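**Rillus Court Residents' Forum > Decoration > Patterned wallpaper in shared corridors**

**tanner_house_office** (Thursday)

Residents are reminded that the decoration guidelines for Tanner House come up for review in July. The current rules date from 1963 and permit only plain paper in corridors. The office invites comments on whether patterned paper should be allowed.

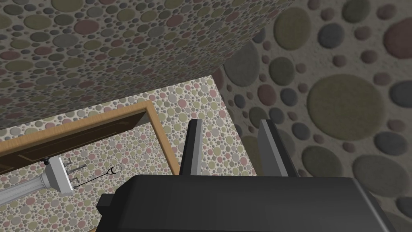 Paint and metal finishes remain under a separate section of the guidelines. Requests for door hardware should name the finish as well as the color. A matte charcoal with a lighter gray on the inner faces, as shown, would fall within the approved range. High-gloss black would not.

**flaltar_3rdfloor**

I must object to patterned paper. Repairs require matching the repeat, and the plain stock is readily available. The last patch cost our floor $400.

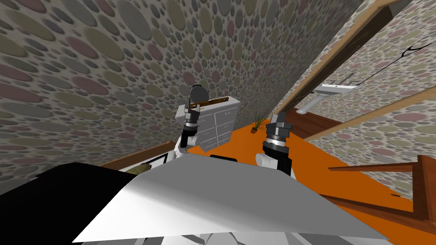
**ballance_desk**
*Building Records, Ballance Wing*

With respect to the previous poster, a small patch is far easier to hide in a busy pattern. Spots in gray, olive and dusty rose are forgiving in this regard. Carrying one paper through a doorway into the room with the sink also avoids a join at the frame. I would ask that any new rule require 2 spare rolls per floor.

**flaltar_3rdfloor**

Spare rolls fade at a different rate from paper on the wall. My objection stands.

**ballance_desk**

Fading is a fair concern on the south side.
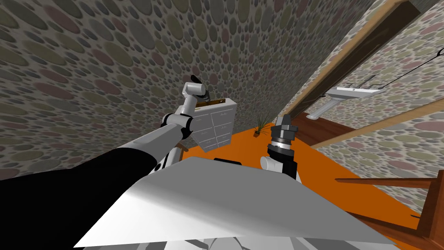 It is less so in the inner corridors, which have no windows. The rule could therefore be limited to those corridors for a trial period.

**tanner_house_office**

Both positions have been noted. Please submit further comments in this thread.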